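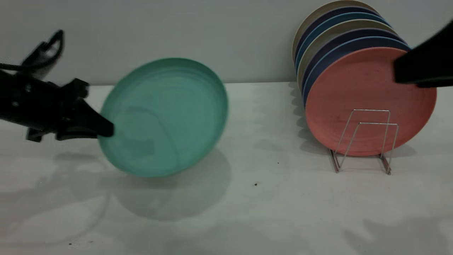 Le tram de Broveden, épisode 2 : la pente de la rue des Tanneurs

1/ Bonsoir tout le monde ! Vous avez été nombreux à me demander une suite après mon fil sur le futur prolongement du tram vers le plateau, alors je m'y remets, avec un thé et la réunion publique encore bien fraîche dans la tête. Installez-vous, je vais être un peu longue (ceux qui me suivent ont l'habitude).

2/ Petit rappel pour les nouveaux, et bienvenue à vous. La ville veut prolonger la ligne depuis la place du Marché jusqu'au quartier Florkley, tout en haut. Sur le papier c'est une très belle idée, les gens du plateau attendent ça depuis que je suis gamine, et ma grand-mère l'attendait déjà avant moi.

3/ Entre les deux, il y a la rue des Tanneurs. Si vous l'avez déjà montée à vélo, vous savez. Sur la carte elle a l'air d'une petite rue gentille, et puis on arrive au virage de la boulangerie et on descend de vélo en faisant semblant de regarder la vitrine.

4/ La question de la soirée, c'était donc : est-ce que les rames passent ? Ylva Strand, qui dirige les études au service des transports, a répondu franchement, et je l'en remercie. À vide, oui, sans problème. Pleines, un matin de pluie, avec des feuilles sur les rails, elle préfère attendre les essais avant de se prononcer.

5/ J'ai aimé qu'elle ne cherche pas à nous endormir. Elle a pris le temps d'expliquer l'adhérence, les sablières (ces petits réservoirs qui versent du sable devant les roues quand ça patine), et pourquoi un tram qui monte bien n'est pas encore un tram qui s'arrête bien en descendant. La descente, on l'oublie toujours !

6/ Deux tracés restent en lice. Le premier prend la rue des Tanneurs tout droit, avec un arrêt à mi-côte. Le second fait le tour par l'ancien dépôt Rashidi, avec une pente bien plus douce, mais il coûte 142 places de stationnement et il ajoute du temps de trajet à tout le monde.

7/ Et là, évidemment, la salle s'est réveillée. Le stationnement, c'est le sujet qui fait lever les bras dans n'importe quelle réunion de quartier. Blandine Lebrun, qui tient la mercerie en face du dépôt, a parlé de ses clientes qui viennent de loin avec leurs sacs de laine. Elle a été très applaudie, et je comprends pourquoi, même si je ne suis pas de son avis sur tout.

8/ Mon avis à moi, puisque vous allez me le demander : je penche pour les Tanneurs. Un tram qui fait des détours, on finit par ne plus le prendre. J'ai vécu quatre ans au bout d'une ligne de bus qui visitait tous les lotissements avant d'arriver à la gare, et je vous assure qu'on connaît vite chaque haie par son prénom.

9/ Mais je penche avec prudence. L'arrêt à mi-côte me tracasse. Pour qu'une poussette ou un fauteuil monte à bord, il faut un quai droit, et un quai droit dans une rue qui penche, ça veut dire des murets, des rampes, et peut-être des entrées d'immeubles à reprendre. Najwa Abou Jaoude a posé la question pour les riverains du 77, et la réponse a été « c'est à l'étude ». Bon.

10/ D'ailleurs, si quelqu'un ici se déplace en fauteuil et connaît bien cette rue, votre avis m'intéresse énormément. J'ai essayé d'imaginer les choses depuis le trottoir, avec mon cabas et mes bonnes jambes, et je sais très bien que ça ne vaut pas grand-chose.

11/ Côté matériel, la ville garde les rames Brollix qu'elle a déjà, et en commandera d'autres du même modèle si le tracé est voté. C'est raisonnable pour l'atelier : mêmes pièces, mêmes outils, mêmes habitudes. Par contre l'atelier est plein. Il faudra garer les nouvelles quelque part la nuit, et devinez quel terrain revient dans la conversation ? Rashidi, encore.

12/ Du coup, même si la ligne passe par les Tanneurs, le dépôt pourrait servir au remisage. Je n'avais pas du tout compris ça avant ce soir, et je crois que la moitié de la salle non plus. Les places de parking ne seraient donc pas forcément sauvées. J'aurais bien voulu que ce soit dit au début de la réunion plutôt qu'au moment où les gens remettaient leur manteau.

13/ Un mot sur les bus, parce que Subira Were me l'a demandé en message privé et que sa question est très bonne. La ligne du plateau continuerait pendant les travaux, avec un terminus provisoire en bas du parc. Après, on ne sait pas. J'espère qu'on gardera au moins une navette pour le haut du cimetière, où le tram n'ira dans aucun des deux cas.

14/ Pour l'enquête publique : le registre est ouvert à la mairie, au guichet de l'urbanisme, et il reste à disposition jusqu'au 02/12/2021. Le dossier compte 799 pages. Je ne vous demande pas de tout lire ! Le résumé du début est très clair, et les plans de la rue des Tanneurs sont dans le deuxième classeur, le gros, celui dont l'anneau ferme mal.

15/ Écrivez, même trois lignes. Racontez à quelle heure vous montez, avec qui, avec quoi dans les bras. Anouk Van der Linden, qui tenait le registre hier, m'a dit qu'il y avait très peu de remarques d'usagers du bus pour l'instant, et beaucoup d'automobilistes. Les deux ont leur place — mais il manque du monde.

16/ Je retourne au guichet cette semaine pour recopier le profil en long de la rue (le dessin de la pente, vu de côté), et je vous le résume dès que je l'ai digéré. En attendant posez vos questions sous ce message, je réponds à tout le monde, parfois tard, souvent trop longuement. Bonne nuit à tous, et bonne nuit spéciale au plateau !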